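Call for Participants: Household Tasks Study, Wultalby

Custus Institute for Domestic Work Studies invites adults living in or near Wultalby to take part in a study of everyday chores and the extent to which machines are able to carry them out. Applications are open until 27th October. Sessions begin in January.

Background

Machines that vacuum floors and mow lawns have been on sale for years. Work with soft or loose items is a different matter. Making a bed, folding a fitted sheet, sorting a drawer or clearing a table after a meal still falls to people in almost every home, and also to the staff of hotels, laundries and care facilities. Published claims about progress vary widely, and few of them rest on tests carried out in ordinary rooms with the items people own.

The study will compare how residents perform such chores by hand, how they perform them using hand-held grippers, and how an automated arm performs them in our test apartment on Brorkley Street. An earlier round produced 2,731 recorded attempts. The present round adds bedding, towels and kitchen textiles – the categories in which the automated arm failed most often.

Who may apply

Applicants must be 18 or older and must do household chores at least once a week. No technical knowledge is required. We particularly welcome people who have worked in housekeeping, laundry services or retail stockrooms. Persons with a current hand or wrist injury are asked to wait for a later round.

What participation involves

Each participant will attend three sessions of two hours. The first takes place at the test apartment and includes instruction in the use of the grippers. The remaining sessions take place in the participant's own home, at a time agreed in advance. Participants carry out a set list of chores at their normal pace and afterward complete a short questionnaire on effort and comfort.

Bedding should be the participant's own and need not match. Thick blankets, printed sheets and worn pillowcases are all suitable. 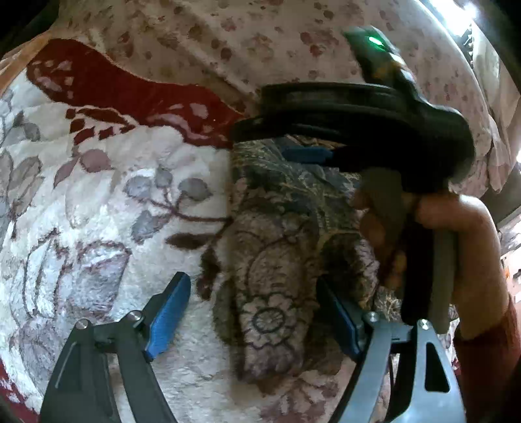
Recordings are made of the hands and the work surface. Faces are not recorded on purpose, and any recording in which a person can be identified by face will be deleted on review. Participants may withdraw at any time without giving a reason.

Compensation

Participants receive 2,000 kroner on completion of all sessions. Those who withdraw early are paid for the sessions attended. Travel to Brorkley Street is reimbursed on presentation of a ticket or receipt.

How to apply

Please send a brief letter stating your age, your housing type and the chores you usually do to Sille Mikkelsen, Study Coordinator, Custus Institute, Wultalby. Applications may also be left at the front desk of the Solís Building during opening hours. All applicants will receive a written reply.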